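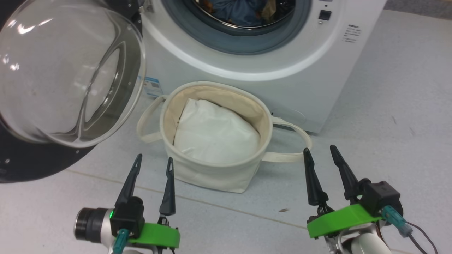 Figure 4. Head view in the laundry-loading task, both grippers in front of the basket. The transparent door hangs open on the left.

5.3 Does the door model earn its place?

The planner described in Section 3 keeps an explicit model of the washer door: a hinge axis, an opening angle and a swept volume that both arms must stay out of. Earlier work on the Konska stack treated this model as the main reason for its gains over a reactive baseline. We doubted that claim when we began and, after 960 trials on the same washer, we still doubt most of it.

Our first concern is perceptual. The door in Figure 4 is a clear, domed piece of glass in a black ring. Overhead light leaves white streaks across the curve, and the depth estimate over that region is poor. The segmentation network (Petersen, unchanged weights) finds the ring reliably and the glass hardly at all. The planner then fills in the missing surface from a stored template. What is reported as "door perception" is therefore mostly the fitting of a black circle, with the rest supplied by hand. A different washer with a white ring would be a fairer test, and we did not have one.

Our second concern is the basket. Its cream canvas sides and loop handles are soft, and the handles flop outward onto the floor, where a fingertip can catch them. The planner represents the basket as a rigid open box and ignores the handles completely. In 137 trials the run ended with a handle snagged on a finger or dragged under the wrist. These were logged by the original scoring script as "grasp failure," which hides their cause. Relabeling them by hand took two of us most of June, and we disagreed on 15 cases. Those are left out of the per-cause table but kept in the totals.

With the relabeled data we compared three settings: the full door model, a fixed keep-out box on the left side, and no door handling of any kind. Removing all door handling clearly hurt, with the left arm striking the ring in both the reach and the retreat. The gap between the full model and the fixed box was small, and it changed sign depending on which operator had placed the basket. We do not consider it a result. A box typed into a configuration file did nearly as well as a component that accounts for a third of the planner's code.

It can be argued that the fixed box works only because the door was always open to much the same angle. We accept this. Anar, which randomizes the door angle in simulation, reports a larger benefit, but its simulated glass returns clean depth, and we could not reproduce the benefit on hardware. In a short follow-up we varied the angle by hand over 6 positions. The full model did better at the two narrowest and no better elsewhere. The sample is too small to say more.

White cloth against the pale basket lining caused fewer problems than we expected. The grasp proposer picks folds and edges from local shading, and a folded item gives it plenty of both. Flat items were not tested.

We recommend that future reports on this task publish failure labels by cause and include a fixed keep-out region as a baseline. The Bollik logging tool already supports the first of these, although the option is off by default.

We thank Hartmut Haberkorn for the second set of labels.

Filed under: Robotics / Motion Planning / Evaluation
Correspondence: Ute Oltmanns | © The authors | Back to top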